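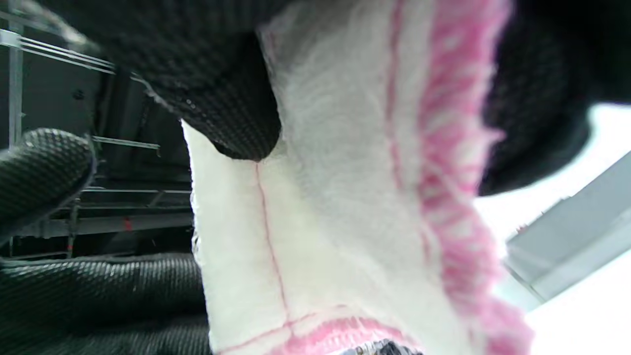
白绒布，粉色毛边

给学术会议当翻译的那些天

2026年6月11日

上个月底从Broloron回来，嗓子哑了好几天，家里人说难得清静。我本来打算歇够了再写，结果歇着歇着又接到下一场的询价邮件，再不写就要跟下一场混在一起了。干我们这行的，脑子像酒店的白板，写满了擦掉，擦掉再写，留下一层灰蒙蒙的底子，问我三年前那场讲的是催化剂还是催化裂化，我得翻硬盘。

先交代背景。Zutamby是一个旅居海外的科研人员和工程师的联谊组织，分会散在好几个国家，每隔一年凑到一起开一次大会，请国内来的代表、当地大学的人，还有几家愿意出钱的企业。大会正式名称很长，中文版和英文版长得还不一样，中文版里有“创新”和“未来”，英文版里这两个词不见了，多了一个“韧性”。我问联络人以哪个为准，联络人回：都为准。

这句话后来成了我整趟差事的指导思想。

我做的是中英同传，兼做一部分会前资料翻译。搭档是老搭档，认识很多年，默契到一个抬眉毛另一个就知道该递水还是该接话筒。两个人关在会场后面一个箱子里，箱子隔音一般，通风更一般，里面有一盏台灯，一壶水，两副耳机。外行常以为同传是个光鲜差事，我建议他们六月份到这种箱子里坐一个上午，穿着正装。

资料是从一月份开始陆续来的。第一封邮件说“初步议程，供参考”，附件打开是一张表，上午写着“主旨演讲”，下午写着“更多主旨演讲”。再往后议程越来越细，版本号也越来越有个性：终稿，终稿改，终稿改（新），终稿改（新）勿用。到出发前，我邮箱里跟这场会有关的邮件是134封，这个数我特意看了一眼，是为了将来报价的时候有底气。

会议手册138页，中英对照。前面是致辞，中间是摘要，后面是赞助企业的介绍和一张会场平面图。平面图上标了两个“三号厅”，一个在一楼，一个在二楼，朝向还是反的。我把这事写邮件说了，对方回复很快，说谢谢指出，已更正。更正后的版本里，一楼那个改成了“三号厅（旧）”。到了现场才发现，酒店自己的牌子上两个都不叫三号厅。

会场在Hartono酒店。Hartono在城东，靠一条河，大堂挑得很高，沙发很深，深到坐下去就得有人拉你一把才起得来。报到那天下午，大堂里到处是这样互相拉的人，拉完顺势握手、交换名片，倒是很有联谊的气氛。我怀疑选这家酒店的人早就算到了。

报到用的是一个叫Cikside的小程序，事先填好信息，现场扫码，机器吐出一张胸牌。填信息的时候，姓和名各一栏，头衔一栏，单位一栏，“研究兴趣”一栏，必填。我一个翻译哪来的研究兴趣，空着又过不去，就填了“听”。没想到这一栏会印到胸牌上。于是那几天我胸前挂着单位“翻译”，研究兴趣“听”。有位做水声学的教授在咖啡台前盯着看了半天，很认真地问我是做哪个频段的。

我说，人声频段。他说，那竞争很激烈啊。

总共注册了504人。开幕式上主持人念这个数字念了两遍，第一遍念完停下来等掌声，掌声来得有点慢，所以念了第二遍。我在箱子里也就译了两遍。这是同传的一个小尴尬：讲者重复，你也得重复，听耳机的人会以为你卡带了。有人真的回过头来朝箱子看，我只好隔着玻璃点点头，表示没事，原文如此。

说说开幕式。凡是这一类大会，开幕式都有个固定的做法，先感谢，再回顾，再展望，然后换一个人上来，重新感谢、回顾、展望。我不是在抱怨，对翻译来说这简直是福利，前一位说过的“桥梁”“纽带”“平台”，后一位还会说，第三位还会说，译到后面嘴皮子自己会动，脑子可以腾出来想中午吃什么。真正吓人的是有人忽然脱稿。

那天就有一位脱稿了。稿子提前给过我，两页，很规整。他上台以后把稿子折起来放进口袋，说今天不念稿子了，跟大家讲几句心里话。搭档在旁边轻轻“嘶”了一声。心里话的第一句是一句家乡的俗语，大意跟驴和磨盘有关，后半句是方言。我听懂了驴，听懂了磨盘，没听懂驴和磨盘之间发生了什么。耳机那头的外国代表在等，我说：正如讲者家乡的一句老话所说，做事要有耐心。

后来茶歇我去请教，他说那句话的意思是，驴比你聪明。

所幸没有人投诉。有位听英文频道的先生还过来跟我说，那句关于耐心的话他很喜欢，打算用在自己下午的发言里。他真的用了。下午轮到我把它从英文译回中文，我犹豫了两秒，译成了“做事要有耐心”。台下那位讲驴的没有反应，驴从此彻底走失在两种语言之间。

主旨演讲完了是分论坛。这一块才是正经干活的地方，也是最能看出人情冷暖的地方。大会场坐得满满的，到了分论坛，人像水一样往几个热门的厅里流。人工智能那个厅，门口站着人，走廊里站着人，有人搬了花盆旁边的凳子坐。隔壁是土壤修复，我们在那里译了整整一个下午。厅里坐着53个人，我知道得这么准，是因为耳机发放表上签了53个名字，散会后少还了一副，设备公司拿着表来问我有没有看见。

我怎么会看见呢，我在箱子里。不过那副耳机晚上在自助餐台的面包篮旁边找到了，指示灯还亮着。

土壤修复那个下午，我倒是很愿意多说几句。讲的人都不太会讲，幻灯片上字密得像蚂蚁搬家，语速却都老实，每一个数据讲完都会停一下，好像怕它摔着。有一位讲某个旧矿区边上的地，讲他们在那里种了几年的草，第一年长得稀稀拉拉，第二年被羊吃了，第三年跟放羊的人谈好了，草才长起来。问答环节有人问，在整个修复方案里，哪个变量影响最大。她想了想说，羊。

我译“羊”的时候非常笃定，那是我整场会译得最有把握的一个词。

当然也有没把握的。有个术语，中文圈里有两种译法，两派各用各的，彼此看不上，而两派的代表那天都坐在厅里。我会前做术语表的时候就知道这是个雷，请组织方定一个，组织方的回复大家已经猜到了：都为准。于是我跟搭档说好，谁发言就用谁那派的译法。计划很周全，直到两派在问答环节吵起来，中间还夹着一位只懂英文的外国专家来劝架。他说的那个英文词只有一个，译成中文却必须选边站。我译了甲派的说法，乙派那位立刻回头看箱子；下一句换成乙派的，甲派那位也回头看箱子。外国专家完全不明白为什么他一开口大家就往后看，以为后面有什么紧急情况，自己也回头看了一眼。

搭档在纸上写了三个字给我看：说英文。对，中文频道里直接说英文原词，天下太平。这一招我入行头一年老师就教过，当时觉得是偷懒，现在觉得是外交。

这里插一段报酬的事，免得有人看完觉得这行全是笑话。会前资料按字数算，现场按天算，差旅实报实销。听起来清清楚楚。可是资料里那些幻灯片，图里嵌的字算不算字？参考文献算不算？讲者在出发前一晚发来的“小改动”，把中间二十来张全换了，这叫小改动还是叫新稿件？每次都要来回谈。我的经验是，谈钱要趁会前，会后大家都累了，合影也拍了，感情也有了，再谈字数就显得你这个人很没有情怀。而情怀这个词，凡是在费用一栏附近出现，我都会下意识把手伸进口袋摸一摸钱包还在不在。

Zutamby这边算厚道的，嵌在图里的字也认，只是财务要求每一张图单独列出字数。我列了整整一个晚上。列到后来看见酒店房间墙上的挂画，都想数一数落款。

第二天是我最怕的圆桌对谈。演讲有稿子可以偷看，圆桌没有。五六个人坐成半圆，话筒传来传去，说话的人经常忘了开话筒，开了话筒的人经常在跟旁边的人说悄悄话。那场的主题是“海外专业人士如何参与家乡建设”，这是个老题目，每一届都有，每一届的结论也差不多：要加强沟通。可这次有个年轻人，应该是博士后，坐在最边上，主持人点到他的时候时间已经不多了。他说，他去年给家乡一个对口的单位写过邮件，想把自己手里的一套检测方法免费教过去，写了三封，收到三封自动回复，内容是邮箱已满。

台上安静了一下。主持人说，这就说明了加强沟通的重要性。

全场都笑了，那个年轻人也笑了。我译的时候没憋住，声音里带了点抖，搭档赶紧按住静音键帮我挡了一下。后来听说，国内来的代表里有人当场去加了他的联系方式，加完又拉了个群。群名我看到过，叫“检测方法对接（暂定）”。我对带“暂定”两个字的群有一种说不上来的感情，我手机里这样的群有好多，有的暂定了七八年，逢年过节还有人在里面发烟花。

不过公道地讲，有些事情就是从这种地方长出来的。这个会我前前后后译过几届，早几届有两拨人在茶歇的时候为一台旧设备的去留争得面红耳赤，我端着咖啡在旁边被抓去当了半小时的临时交传，一口没喝上。这一届他们一起上台做报告了，那台设备修好运了过去，现在归一所地方学院的学生用。报告里感谢了很多单位，感谢到第三页，没有感谢翻译。我自己默默在箱子里译完了那一长串感谢，一个都没漏。

晚宴照例要单独讲讲。晚宴上翻译是不吃饭的，或者说，翻译是看着别人吃饭的。我被安排在主桌两位长者中间靠后的一把椅子上，没有桌面，只有椅子，膝盖上放着本子。左边那位讲他年轻时留学，冬天宿舍没暖气，夜里把论文草稿盖在被子上；右边那位说他也是，不过他盖的是别人的论文。两位越聊越投机，服务员上一道菜，他们就把一道菜聊凉。我离那条鱼的直线距离大概是一臂，全程闻得很清楚，姜放得有点多。

后来左边那位忽然发现我没吃，很过意不去，用公筷夹了一大块鱼，转过身来，却没找到可以放的地方。他举着筷子，我举着本子，我们俩对视了一会儿。最后他说，你吃你的，我用比划的。于是我站起来，就着他的骨碟把鱼吃了。那边两位果然比划上了，比划了好一阵，看样子在讲滑雪，也可能在讲做手术。

晚宴有抽奖，奖券号码就是Cikside的注册编号。奖品从赞助企业来，有保温杯，有行李箱，头奖是一台投影仪。我作为工作人员也有编号，也在池子里，这件事我自己都不知道，直到我在台侧用英文念出中奖号码，念完觉得耳熟，低头一看胸牌。全场在等中奖的人上台，我在台上，不知道该往哪走。主持人问，几号，几号在不在？我只好先用中文说，在，再用英文说，在。

奖品是保温杯。杯身上刻着会议的英文全称，“韧性”那个词刻错了一个字母。我很喜欢，现在天天用。

散会那天下着小雨，大堂里又是一批人从沙发里往外拉另一批人。大巴分三个时间去机场，通知写的是六点、八点、十点，没写上午下午。我早上六点下楼，拖着箱子，发现有十来个人跟我一样站在门口，大家互相看看，研究方向从高分子到古气候都有，就是没有一个人研究这份通知。后来车还是来了，司机说他接到的通知是六点半。我们问是哪个版本的，他说，勿用那个。

在机场等飞机的时候收到联络人的消息，说大会圆满成功，感谢辛苦付出，另外纪要的中英文稿请尽快看一下，出入的地方不少。我打开，中文稿说“与会各方达成广泛共识”，英文稿说“与会者交换了意见”。

我问以哪个为准。

回复到现在还没来，纪要我先放着了。下一场是兽医方面的会，两天，资料据说不多，已经来了第一封“终稿”。有认识做反刍动物的朋友请给我留言，我想请教几个跟羊的胃有关的词，急用。

还有，上一篇底下有人问同传箱子里能不能开风扇。能开，但是话筒会收进去，听众以为讲者在海边。我们一般用手册扇，138页那种就太沉了，扇不了几下手腕酸，薄一点的好。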